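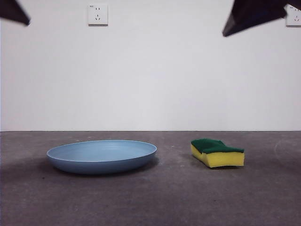
Tane Hoani : Avant de commander quoi que ce soit, est-ce que vous avez essayé la bouilloire sur la deuxième prise, celle de droite ? Si ça coupe aussi, le problème vient de la ligne et je rouvre le ticket 1061.

Bonjour Tane, et merci pour la rapidité ! Oui, essayé ce matin, les deux prises l'une après l'autre, avec la même bouilloire et la même rallonge, puis sans la rallonge. Résultat :

- prise du milieu, bouilloire seule : ça coupe au bout de quelques secondes
- prise de droite, bouilloire seule : ça tient, eau bouillante, thé pour tout le monde !
- prise de droite, bouilloire + chauffe-plat : ça tient aussi
- prise du milieu, chargeur de téléphone : ça marche sans problème

Donc pour moi ce n'est pas toute la ligne, sauf si les deux prises ne sont pas sur le même départ (je n'ai pas le plan, Triltel l'a peut-être gardé). La plaque ne bouge pas quand j'appuie dessus, pas d'odeur. J'ai mis un bout de ruban adhésif dessus après les essais pour que personne n'y rebranche la bouilloire.

Pour la hauteur, je confirme ce que j'avais écrit dans le ticket 1067 : on ne touche à rien ! Les prises sont bien au-dessus du sol, on passe la serpillière sur le béton jusqu'au mur sans y penser, et comme il n'y a pas de plinthe le meuble bas Stuvwood pourra venir se coller vraiment à plat. Je suis ravie de ce coin, il va être superbe.

Ajout, 14 h 20

Deuxième point du ticket, le revêtement brun, genre feutre, où l'on pose la vaisselle. J'ai repris le test avec une des grandes assiettes blanches Drima, vide puis avec deux pommes dedans. Vide, elle glisse un peu quand on la pousse du doigt. Avec les pommes, elle ne bouge plus du tout. C'est exactement ce qu'on voulait, et quel silence quand on pose la pile !

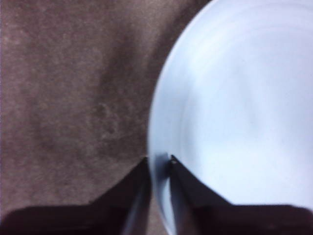
Reste la question des traces. J'ai passé l'aspirateur avec la petite brosse, puis un chiffon à peine humide, toujours dans le même sens. Le plus gros des peluches est parti, par contre je préfère attendre votre avis avant de sortir le savon. Sur la fiche du fournisseur il est question de « nettoyage doux » et de rien d'autre, on est bien avancés...

Mes questions, du coup :

1. Est-ce qu'on peut faire passer l'électricien mercredi ? Je suis là toute la journée.
2. Savon noir dilué, oui ou non ?
3. Le dessous des assiettes n'est pas toujours bien lisse. Un rond de liège sous chaque pile, ça vous paraît utile ?

Tane Hoani : Oui pour mercredi, le matin. Pas de savon noir pour l'instant, eau tiède seulement, et un essai dans un coin. Pour le liège, je vous laisse juge. La demande est passée sous le numéro 3203, gardez celui-là pour la suite.

Parfait, noté partout ! Je teste l'eau tiède ce soir et je mets le résultat sur le 3203. Pour le liège je vais commencer par une seule pile - on verra vite si ça change quelque chose. D'ici là la bouilloire reste à droite.

Statut : en attente d'intervention (prise du milieu)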